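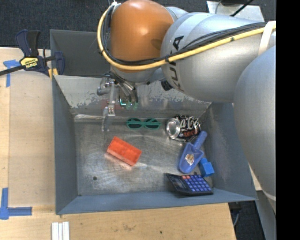 Un brazo robótico con su pinza, sobre un cajón de metal con gafas de sol, una lata, una calculadora y otras cosas para practicar.

¿Cómo se le enseña algo a un robot?

Piensa en el día en que aprendiste a atarte los zapatos. Seguro que alguien se puso a tu lado, te cogió los dedos y te fue guiando: este cordón por aquí, ahora el lazo, ahora tira. Pues con los robots se puede hacer algo muy parecido, ¡y es una de las cosas más divertidas que pasan en un laboratorio de robótica!

Un brazo como el de la foto tiene mucha fuerza y mucha puntería, pero no sabe qué es una calculadora ni para qué sirven unas gafas de sol. Si le pides «coge la lata», se queda tan tranquilo. Alguien tiene que enseñarle.

De la mano

La primera manera se llama enseñanza guiada. La persona pone el robot en un modo especial en el que el brazo se deja llevar, como si se quedara blandito. Entonces lo agarra y lo mueve: lo baja hasta la lata, cierra la pinza, lo sube y lo lleva a otro sitio. Mientras tanto, los sensores que hay en las articulaciones (sus codos y sus hombros, para entendernos) van apuntando cada postura. Luego el robot puede repetir el camino él solo.

¿Y si la lata ya no está en el mismo lugar? ¡Ahí empieza lo difícil! Si el robot solo ha memorizado un camino, cerrará la pinza en el aire. Por eso hay que enseñarle muchas veces, con la lata de pie, tumbada, en una esquina o medio escondida detrás de otra cosa.

A distancia

La segunda manera se llama teleoperación. Suena complicado, pero «tele» quiere decir «lejos», igual que en «teléfono». La persona no toca el brazo. Lo maneja con un mando, con una palanca o con otro brazo más pequeño que el grande va imitando.

En el taller Molholm, donde preparan estas lecciones, cada intento dura menos de lo que tardas en lavarte los dientes. Se mira el cajón, se elige un objeto, se baja la pinza despacito y se cierra. A veces el objeto se escurre y hay que volver a probar. Los fallos también se guardan, porque con ellos el robot puede aprender qué cosas no funcionan.

Para una lección llamada Trostton reunieron casi 1.000 intentos. ¡Menuda paciencia! Las personas que manejan el mando hacen turnos y descansan cada 10 intentos para mover las muñecas y beber agua.

¿Por qué tantas cosas distintas?

Fíjate otra vez en el cajón. Hay un bloque con esquinas, una lata redonda y una pala de plástico con la boca abierta. Cada forma se agarra de una manera. Tus dedos lo resuelven sin que tú lo pienses, pero una pinza tiene que aprenderlo todo: por dónde entrar, cuánto apretar y cuándo soltar. Además, las cosas brillantes engañan bastante a las cámaras de los robots, y el metal arañado del fondo está lleno de reflejos.

Después de todas esas lecciones, un programa de ordenador repasa los ejemplos y busca lo que tienen en común. Así, cuando le toca un objeto que no ha visto nunca, puede intentar cogerlo.

Prueba en casa

Necesitas 2 personas, una bufanda para tapar los ojos y 3 objetos que no se rompan.

Siéntate a la mesa con los ojos tapados y usa solo el pulgar y el índice, como si fueran una pinza. La otra persona te guía la mano hasta un objeto y lo levantáis juntos. Repetidlo un par de veces y luego inténtalo tú solo.

Ahora viene la teleoperación: la otra persona solo puede hablar. «Izquierda, un poco más, baja, ¡cierra!».

Cambiad los objetos de sitio y volved a empezar. ¿Qué te ha costado más, de la mano o a distancia?

Palabras nuevas

Articulación: parte por donde el brazo se dobla o gira.
Pinza: la «mano» del robot.
Sensor: pieza que mide algo, por ejemplo cuánto se ha doblado el brazo.
Teleoperar: manejar una máquina desde lejos.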